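Prurnholm Packaging and Floral Supplies
Minutes of the product range meeting, June 19, 2019

Present: Syafiqah Pangaribuan (chair), Melur Pangaribuan (minutes), buying, warehouse, customer service
Apologies: design studio

1. Minutes of the last meeting
Approved with one change. Under item 4, "waxed tissue" should read "waxed kraft."

2. Printed sleeves
The Kettle range of printed flower sleeves is selling well in the small size and slowly in the large one. Buying has 664 cartons of the large size on hand and does not want to reorder before December. The chair asked whether the large sleeves could be offered to garden centers for potted plants. Customer service will call the accounts that took them last year.
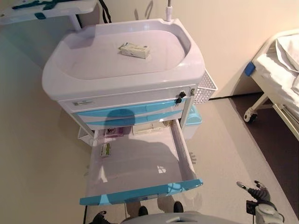 The striped design will be dropped once stock runs out. The plain kraft version stays, with the same item number.

3. Ribbon
Lerkau has told us that satin ribbon will come on a narrower spool. Length per spool does not change. The warehouse needs new dividers for the picking shelves and asked that old and new spools not be mixed in one order. Agreed.

There was a longer talk about colors. Dark green and cream are kept. Lilac goes on the clearance page at cost. Buying would like to try a burnt orange, one width only, minimum order 200 spools.
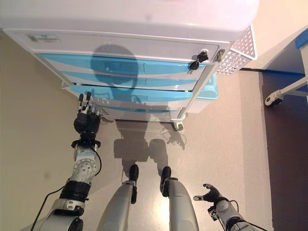 Melur asked if orange would sell outside the fall season, and said that the last batch of rust-colored raffia sat on the shelf until spring. Buying answered that raffia is a different customer. Left open until Lerkau sends a sample.

4. Custom printing
Gurex can now print logos on cellophane in 2 colors. Setup is charged once per design — repeat orders don't pay it again. The price list has to say this clearly, as several florists were confused by the old wording. Melur will rewrite the paragraph and send it around.

Artwork that comes in as a phone photo will be returned to the customer with the file guide attached.
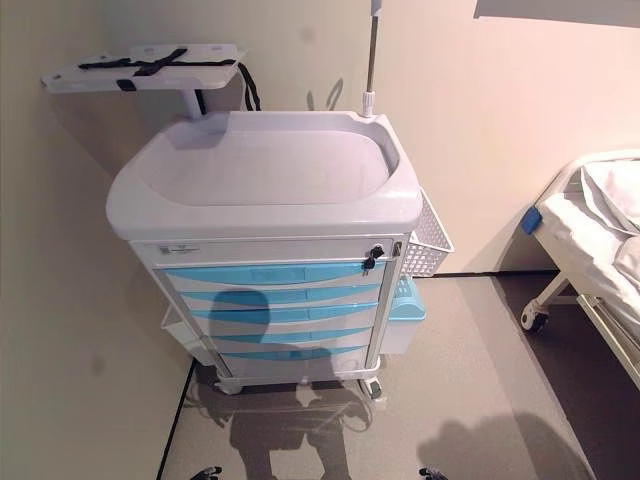
Cart with top tray and side shelf.

5. Gift bags
There were 343 bags with loose rope handles in the last delivery. The supplier has accepted the claim and will credit them. Bags that can be re-knotted go to the sample room, the rest to recycling. Syafiqah wants handles checked on every delivery from now on, before it is booked in.
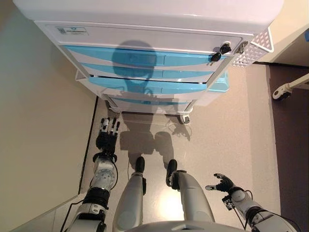 6. Actions
Customer service: call garden centers about large sleeves
Buying: orange ribbon sample from Lerkau
Melur: custom printing text, new price list draft
Warehouse: dividers, handle check on gift bags

7. Any other business
The tissue paper sample book is out of date. Buying will pull the old pages — new swatches are already cut.

Next meeting to be set by email.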